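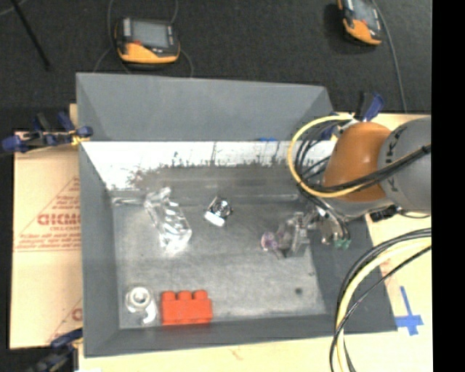

What is a young carer?

A young carer is a person under 18 who helps to look after somebody in the family. It can be a mother with a long illness, a brother who cannot walk well, or a grandfather who forgets things. Many young carers do not know that they have this name. They think it is only normal life, and from the outside other people may think the same. Look at the outer side of the grey metal bin: it is plain and matte. But the floor inside is scuffed, and the low part of the back wall is full of dark streaks and marks like scratches. With families it can be similar. Your teacher sees you in the corridor with your bag and your coat, and she does not see that you have been awake since five o'clock.

What do young carers do?

Every family is different, so the list is different too. You may cook dinner, wash clothes or go to the chemist. You may help somebody to get dressed. You may speak for your parents at the doctor, when they use sign language or another language than English. Some young carers do not do many things with their hands, but they stay near a person who is sad or afraid, and they listen. This is also caring.

Helping at home is a good thing, and most children have to do a little of it. To lay the table or to feed the cat does not make you a young carer. It is different when the person really needs your help, and when it would be difficult for them without you.

How can it feel?

You can be proud. You can be tired and angry on the same day, and then feel guilty that you were angry. All of these feelings are allowed. Haf, who comes to our group in Umbridge, wrote this for our wall when she was eleven:

"I love my dad and I like helping him. I do not like when my friends go swimming and I have to say no again. I used to say I had a cold."

Who can help?

The first person can be an adult you already trust, for example a teacher, a school nurse, an aunt or your doctor. You can begin with one sentence. Here are two that other children have used:

"I look after my mum and I am tired."
"Can I talk to you about something at home?"

If it is hard to say it, write it on a paper and give them the paper.

The adult may ask the council to make a young carer's assessment. This is a long word for a talk. A worker comes to meet you and your family and asks what you do, what you like to do, and what you would like to change. It is not a test and you cannot get a bad mark. You can ask to speak with the worker alone for a part of it.

After the talk, the worker writes down what could help. Maybe another person will come to help your parent in the morning. Maybe the school will give you more time for homework, or let you keep your phone switched on so you can hear from home.

Will they take me away from my family?

Very many children ask this, and some keep quiet for years for this reason. The assessment is made to help your family live together with less worry. The worker must act if a child is in danger, and will explain to you what happens and why. You can ask the worker this question directly, on the first day. They have heard it before.

Our group

The Flernero group meets after school at the hall in Umbridge, and there is a second group in Jasthorpe. We have 103 members between 8 and 17 years. We play games, we cook, and there is a quiet room where you can do homework or do nothing. In July we go to the sea for 2 days. A minibus brings you home if your family has no car. All is free.

To join, ask an adult to telephone Heledd Llewellyn, or come with a friend and have a look first. You do not have to tell your story to the others.

Words to know

Carer: a person who looks after somebody who is ill, disabled or old.
Assessment: a talk to find out what you need.
Respite: a rest for a carer, while another person does the caring.
Confidential: kept private, except when somebody is not safe.

Page last checked 9/23/25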